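餐具收纳与桌面布置工作会 会议纪要

日期:24/08/2018
记录:Mekdes Tekleab
参会:Rellden 餐具组、Gudeta 场地组、Avora 采购组
抄送:Akport 仓储

一、上次纪要遗留事项
1. 四月份提出的桌布更换已完成,统一使用深绿色布面。场地组反馈,深色布面上红、橙、蓝色餐具轮廓清楚,继续沿用。
2. 杯类存放方向未统一。餐具组建议一律倒扣,杯底朝上,减少杯内落灰。会议同意,写入作业单第4条。
3. 杯碗叠放允许一层,即一只杯倒扣于一只碗上。盘上不得叠杯。 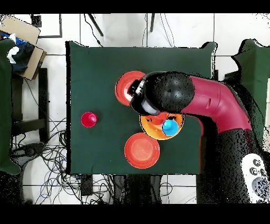 二、餐具清点与采购
1. Akport 库存塑料餐具登记数为1,000件,实盘超过700件。差额由仓储复核,复核期间暂停跨库调拨。
2. 待补色餐具147件,以黄色杯和蓝色碗为主。采购组按原规格询价,不接受替代色号。
3. 红橙色盘与橙黄色盘在登记表中曾合并为一项,自本次起分列。餐具组提出两者色差在强光下不易分辨,入箱前应在同一光源下比对。
4. 表面划伤的盘93件,单独装箱,箱外注明“待判”,不计入可用数。

三、桌面布置
1. 盘类摆放于桌面中部,杯类靠外侧,碗类置于近侧。盘与盘之间留出取放间隙,边沿不得相压。
2. 布面须拉平后再摆放。餐具组报告,布面有褶时小杯易倾斜,碗类影响不大。
3. 盘面反光问题:亮面盘在顶光下有明显白斑,影响目检划痕。场地组下次调整灯位,灯具暂不更换。
4. 桌面满摆时按盘、碗、杯的次序收取。同色盘可叠放入箱,碗按底纹方向对齐后叠放。
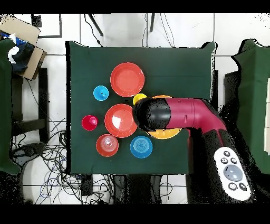
图2 桌面多色餐具布置,含红橙色盘、蓝色碗及黄色小杯

四、场地
1. 桌下及桌旁地面线缆较乱,场地组负责沿墙归拢,走道侧不留线。
2. 装织物的纸箱移至货架下层,箱外补贴标签。箱内织物与备用桌布分开登记。
3. 白色地砖缝隙清洁由场地组并入周检项目。

五、待办
1. 仓储:提交库存差额复核表。
2. 采购组:提交补色餐具询价单,附规格页。
3. 餐具组:修订作业单第4条及第7条,送 Mekdes Tekleab 汇总。
4. 场地组:完成灯位调整和线缆归拢,结果报下次会议。

六、其他
Gudeta 提出增设一张同尺寸备用桌,本次未议定,列入下次议程。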